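Missing visits and the models that ignore them

Most cohort models of chronic disease assume that patients are seen on schedule. Halima Oyewole's work starts from the records of patients who are not. She is a biostatistician at the Graveck Institute, where she has spent three years on a method for estimating disease progression when the timing of clinic visits depends on how ill the patient feels.

The problem is old. A patient with kidney disease who feels well skips an appointment. A patient who feels worse comes in early. The file then holds more measurements from bad periods than from good ones, and a model fitted to it will report faster decline than the patients experience.

"People call it informative observation," Oyewole says. "The visit itself carries information. If you treat the visit times as fixed, you have thrown that information away and you have biased the slope as well." 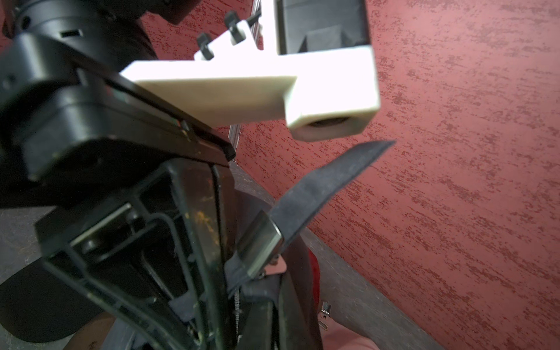 Her approach fits two processes together. One describes the marker of interest, in this case kidney filtration rate. The other describes the rate at which visits occur. A shared random effect links them, so that a patient with an unusually high visit rate can also have an unusually steep decline.

Joint models of this kind have been available for a long time, but they are slow to fit, and they depend on an assumption about the shared effect that is hard to check. Oyewole's group replaced the usual normal distribution with a finite mixture and wrote a fitting routine, Sekden, that handles the integration by adaptive quadrature.

"The normal assumption was doing more work than we liked," she says. "In our data there is a small group who attend constantly and a larger group who hardly attend at all. One bell curve does not describe that. With two components the fit improved. With three it improved a little more, and after that the likelihood was flat."

The data came from 16 outpatient clinics in the Holedov region. Clinics with fewer than 100 eligible patients were pooled with a neighboring clinic before analysis. Oyewole regards the pooling as the weakest step.
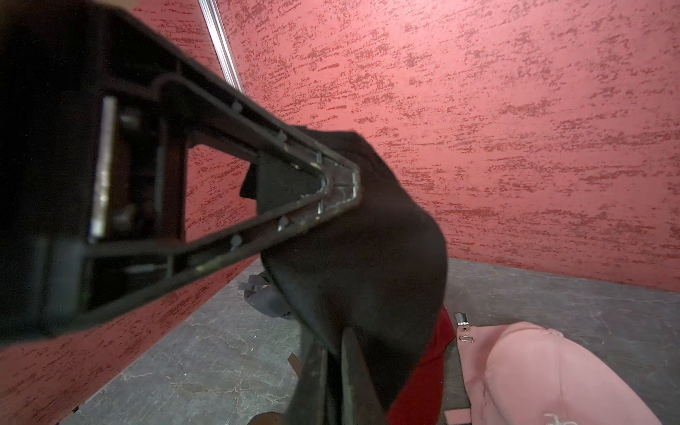 Interview by Kagiso Lekota
Research News, November

Pooling assumes that neighboring clinics have similar recall policies. Some send reminders by letter, others by phone, and a few leave it to the patient. Apostolos Gkikas, who manages the clinical data at Graveck, went back to the clinics and asked for their written procedures. Not all of them had one.

"Where there was no document, we coded the policy as unknown and kept it as its own category," Gkikas says. "I would not read anything into the coefficient for that category. It absorbs whatever those sites have in common."

The group tested the method by simulation before applying it. They generated visit histories under 43 scenarios, varying the strength of the link between visits and decline, and compared the joint model with a standard mixed model. When the link was absent, the two gave nearly the same slopes, and the joint model had slightly wider intervals. As the link grew stronger the mixed model drifted and its intervals stopped covering the true value. The joint model held up until the visit process was misspecified.

That last condition interests Oyewole most. She gives the example of a patient who is admitted to the hospital. Outpatient visits stop, but the patient is not well. If admissions are missing from the file, the model reads the gap as a good period.

"We had admissions for most of the region and not for all of it," she says. "So there is a sensitivity analysis in the supplement. The estimates move. I can't tell you which version is correct, only how far apart they are."
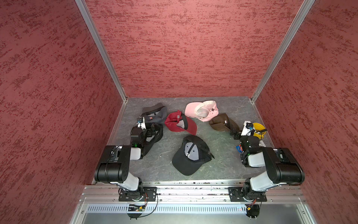
Fotis Kourkoulas, a nephrologist who reviewed the clinical assumptions, is cautious about using the results for individual patients. He sees the model as a tool for planning, for example in estimating how many people in a region will need dialysis.

"The average slope is what the planners want," he says. "For the person in front of me I still look at the last few readings and ask how they have been."

Oyewole agrees with that limit. Individual predictions from the model are available in Sekden, but they are switched off by default, and the manual states that they have not been validated outside the original region.

The next stage is a second marker. Urine protein is measured less often than filtration rate and is often ordered only when a doctor is already concerned, so its observation times are more informative still. Adding it means a third process in the likelihood and a larger integral. Rafail Tsakiris, a doctoral student funded through the Karagiannis fellowship, is testing whether a variational approximation is accurate enough to replace the quadrature.

"It is much faster," Tsakiris says. "The point estimates look fine. The variances come out too small, and we are working on a correction for that."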